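Mühlbauer Stiltard im Küchentest: Greift gut, lässt schlecht los

Erfahrungsbericht, 24. Juni 2022

Seit März steht bei uns im Büro in Dresach ein Stiltard, also der zweiarmige Serviceroboter von Mühlbauer, und ich werde ständig gefragt, ob sich das Ding lohnt. Kurze Antwort: kommt drauf an, wie sehr ihr an eurem Geschirr hängt. Die lange Antwort steht hier, und sie dreht sich leider vor allem um einen Fehler, der mir die Freude an dem Gerät ziemlich verhagelt hat.

Vorweg: Ich mag den Stiltard. Wirklich! Wir haben ihn gemietet, 980 Euro im Monat mit Wartung, und für das Geld bekommt man zwei ordentliche Arme mit mehrfingrigen Händen, die deutlich mehr können als die Zangen vom Vorgängermodell. Unsere Aufgabe für ihn ist simpel und gemein zugleich: Teeküche. Teller und Becher zwischen Spüle und Geschirrspüler hin und her, Schublade auf, Schublade zu. Klingt langweilig, ist für einen Roboter aber so ziemlich das Fieseste, was man ihm vorsetzen kann -- glatte Sachen, enge Zinken, glänzende Flächen.

Was gut klappt

Die Schublade vom Geschirrspüler. Da hatte ich die größten Bedenken, weil die Front bei uns eine recht schmale Kante hat, und ausgerechnet das macht er souverän. Finger um die vordere Kante, ziehen, fertig. Der andere Arm bleibt dabei meistens unten bei den Schrankgriffen in Wartestellung, was etwas verloren aussieht, aber nicht stört. Auch mit dem Rollteller aus der Grundeinstellung, also hochkant zwischen die Drahtzinken, kommt er inzwischen zurecht. Man muss ihm halt Zeit lassen.

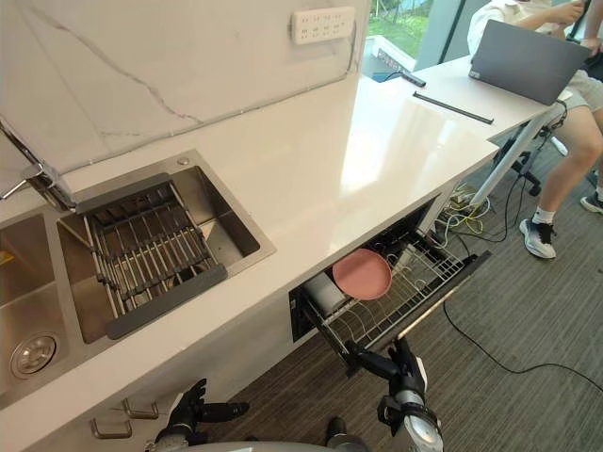
Was schiefging: der Loslassfehler

So, jetzt zum Ärgernis. Nach ungefähr 2000 Greifvorgängen (das Gerät zählt selbst mit, sehr praktisch) fing die linke Hand an, nicht mehr sauber zu öffnen. Der Arm fährt hin, setzt den Becher ab, meldet brav »Objekt abgelegt« und fährt wieder weg -- nur dass zwei Finger noch halb geschlossen sind und der Becher mitkommt. Beim ersten Mal haben wir gelacht. Beim vierten Mal lag der Becher in Scherben auf dem Boden der Spüle, und da lacht man dann nicht mehr so.

Insgesamt habe ich elf solcher Aussetzer notiert, 4 davon mit Bruch. Das Tückische ist die Rückmeldung: Die Software glaubt, die Hand sei leer, und plant die nächste Bewegung ohne den Becher. Der Arm schwenkt dann knapp über die Arbeitsplatte, als wäre nichts, und haut das Ding gegen die Kante. Eine Warnung gab es kein einziges Mal.

Und hier wird es für mich zur Sicherheitsfrage. Bei uns geht die Küchenzeile direkt in einen Arbeitsplatz über, da sitzt fast immer jemand am Laptop. Ein Plastikbecher, der durch die Gegend geschleudert wird, ist lästig. Bei einem Messer oder einem Glas sähe das anders aus. Besteck und Glas fasst der Stiltard bei uns seither überhaupt nicht mehr an, und ich rate jedem, das genauso zu halten, egal wie sehr der Vertrieb abwinkt.

Zweiter Punkt, kleiner, aber auch nicht schön: Der Not-Halt stoppt die Arme sofort, hält aber die Finger in ihrer Stellung. Das ist grundsätzlich vernünftig, sonst würde ja alles fallen. Nur gibt es keine Taste, um danach eine einzelne Hand zu öffnen. Man muss neu starten, die Arme fahren in Grundstellung, und zwar mit allem, was sie gerade halten. Ich stand einmal daneben und dachte: Das kann doch nicht euer Ernst sein.
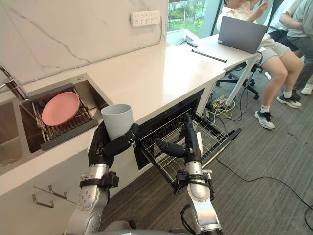 Der Kundendienst kam dann aus Gustine, war freundlich und hatte die Ursache recht schnell gefunden: Ein Seilzug in der linken Hand hatte sich gelängt, und der Sensor, der die Fingerstellung melden soll, sitzt auf der Motorseite. Er misst also, was der Motor macht, und von den Fingern selbst weiß er gar nichts. Der Zug wurde getauscht, kostenlos, und seitdem öffnet die Hand wieder ordentlich. Das eigentliche Problem ist damit natürlich nicht weg, der nächste Zug wird sich auch längen. Ein Update, das nach dem Ablegen noch mal mit der Kamera auf die Hand schaut, sei in Arbeit, hieß es. Einen Termin wollte man mir nicht nennen.

Bis dahin behelfen wir uns so: Ablegetempo auf die kleinste Stufe, bruchfestes Geschirr, und nach jedem Becher eine Pause, die ich von Hand in den Ablauf eingebaut habe. Macht das Ganze schnarchlangsam, aber es geht.

Würde ich ihn wieder mieten? Ja, mit Bauchweh -- und nur mit Wartungsvertrag. Kaufen würde ich ihn im Moment nicht. Drei von fünf Sternen, den vierten gibt es, sobald das Update da ist und die Hand selber merkt, dass sie noch etwas festhält.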